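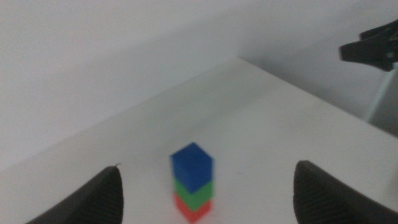

Wrist camera can't find blocks on a white table – lighting, table or me?

Posted by Vernon Boychuk, November 2021
Filed under: Home and shared workshops > Arms and grippers
Viewed 663 times

I have been building a two-arm setup in the back corner of our shared workshop since July, and I have now reached the stage where the hardware is better than I am. Each arm has a two-finger gripper, and the wrist camera looks out between the fingers. The job is to stack three small cubes: red, green, blue, in that order, blue on top. A toddler can do this. A toddler also throws them, which I have not implemented yet.

The color detection is nothing fancy. I convert to HSV, threshold for each color, take the biggest blob and aim for the middle of it. When all the cubes are between the fingers and the camera is close, it does well. When the arm backs off to look for the next one, it either reports nothing or reports a cube somewhere out on the bare table, with great confidence. Out of 30 tries last night I got 2 complete towers without touching the emergency stop.

Things I already did:

Moved the lamp. Then moved it back.
Turned off auto white balance. Auto exposure is still on, as everything goes gray soup when I turn it off.
Wiped the table. It is white and so is the wall, and on camera the far edge more or less melts into the background.
Printed new finger pads with finer ridges. They look great and have nothing to do with the problem.

The view below is the kind it has trouble with. The log for that pose said "red: not found" and then, on the next line, "red: found", with a position to the right of the fingers. I would like to keep the white table if possible. I painted it myself and it took three coats.
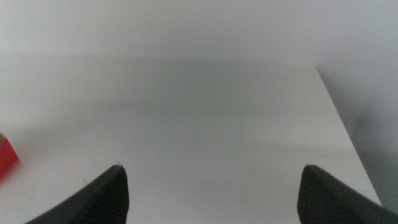

Mirjam Nägeli
Leave the lamp alone and fix the exposure first. With a table that pale filling most of the image, auto exposure turns everything down to protect the white, then turns it back up the moment a dark finger swings closer. Your thresholds are chasing a moving target. Gray soup with exposure off just means the number you locked was too low. Put a cube between the fingers, let auto settle, read the value it picked, lock it there, then nudge it up until the table is bright but the cube still has distinct faces.

Second, taking the biggest blob is fine as long as there is one. If a cube is mostly out of view, what's left may be smaller than a patch of noise. Set a minimum area and throw away any blob that touches the image border. Then "not found" means not found and the arm can go look somewhere else. Have it do a slow turn toward the side where the color was last seen, and don't let it close the gripper until the same blob has turned up in several images in a row.

Also, red wraps around in HSV. You need two hue ranges, one at each end, added together. If you have only one, you're missing half your red, and it will be the half you need.

Jailson Marinho
Paint the table black. Worked for me.

Vernon Boychuk
Three coats, Jailson.

Mirjam, I had one hue range. I would like it noted that I read the page on this and nodded while reading it. Two ranges now, border blobs get dropped, exposure locked. The phantom cube on the right has stopped showing up, at least for this evening. Red is solid. Blue still goes missing when the other arm leans over the table, and I'm guessing that's its shadow.

Trinity Kapoor
Had the same shadow business on mine. Park the second arm farther back before you take the search image – it only has to be out of the way for a moment. If you can't, lower the brightness floor for blue and leave the saturation floor where it is. A shadow on a white table is dark but it has hardly any color in it, so it shouldn't sneak through.

I'd also tape a sheet of matte gray paper over one end of the table and run the same test there. That way the paint survives and you find out whether Jailson is right.

Jailson Marinho
I am right.

Vernon Boychuk
Paper is taped down. Will post the numbers when I have another 30 tries to compare.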